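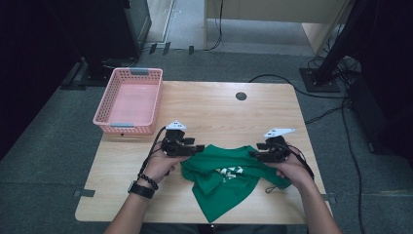 June 14, 2021
By Floor Van Acker

Pre-session inspection, hand-held gripper station, folding task

Scope: the Esstead room only. The Kosevach station has its own sheet and its own problems. Marks used are OK, OK with comment, HOLD and N/A. A HOLD stops recording until I have signed it off.

1. Table and floor

1.1 Table stable, does not rock when leaned on. OK
1.2 Floor tape at table corners in place. OK with comment. Tape shows where the table should go. It does not show that the table is there. Push it and look again before each block.
1.3 Cables on carpet clear of the operator's feet. HOLD. The tangle on the right side was on the last sheet too, marked "will fix." Route it behind the stand or cover it.
1.4 Stand base flat on carpet, post tight. OK

2. Grippers, left and right

2.1 Marker plates tight, no play when pressed with a thumb. OK with comment. The two plates have different shapes, so a swap should be easy to spot. I would still like L and R written on the grips.
2.2 Finger screws present and tight. OK
2.3 Finger pads clean. OK with comment. Wipe both faces with a dry cloth. The Pludska write-up blames missed grasps on "fabric variation" and never says if the pads were cleaned.
2.4 Jaws close fully and evenly. OK
2.5 Cable slack enough for full reach, both arms. OK with comment. Try it with arms crossed as well. People cross their arms when they turn a shirt over, whatever the protocol says.
2.6 Watches and bracelets off, or clear of the cable. OK with comment. The protocol allows them. I don't like it where the cable runs down past the wrist.

3. Gripper cameras

3.1 Lens clean, both fingers in view. OK
3.2 Exposure steady between table and garment. OK
3.3 Blur at normal working speed. HOLD for a decision. The method claims that a person working at a natural pace gives better data than one told to slow down. That may be so. The comparison behind it used 200 slow episodes against 2000 natural ones, and I can't see how anyone separates pace from sheer amount. Until somebody runs 1000 of each, please stop quoting it as a result.

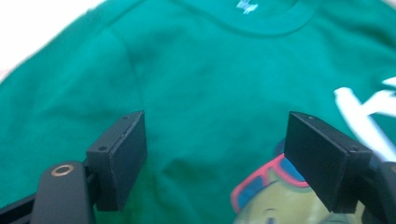 Item 3.3: gripper camera view, collar at the top, both fingers over the shirt. Large white letters at far right are blurred.

4. Garment

4.1 Garment on the approved list. OK with comment. Green T-shirt with a printed front. A bright color and a big print give the model plenty to hold on to. Good scores on this shirt tell us little about a plain gray one.
4.2 Start state set by the written rule. HOLD. The rule says "drop from chest height." Operators bunch the shirt up and place it, some more neatly than others. Either follow the rule or rewrite it.
4.3 Basket in its usual place on the table. OK

5. Records

5.1 Failed episodes kept and labeled. HOLD. Dương's summary gives a success rate after "unusable" episodes were removed, with no note on who decided or how. If dropping the shirt counts as unusable, the rate means very little.
5.2 Operator code logged for each episode. OK
5.3 Clocks matched across both grippers and the head camera. OK with comment. Checked at the start only. Check again at the end – drift will not show up in the first minute.

Result: four HOLDs (1.3, 3.3, 4.2, 5.1). The cables are a ten-minute job and should be done before anyone picks up a gripper. 4.2 and 5.1 need a written answer from the project lead. 3.3 stays open until November at least, when the next block is planned.

Related items
Inspection sheet, Kosevach station
Garment list and start-state rule, current version
Comments on the Pludska write-up
Labeling failed episodes: draft for discussion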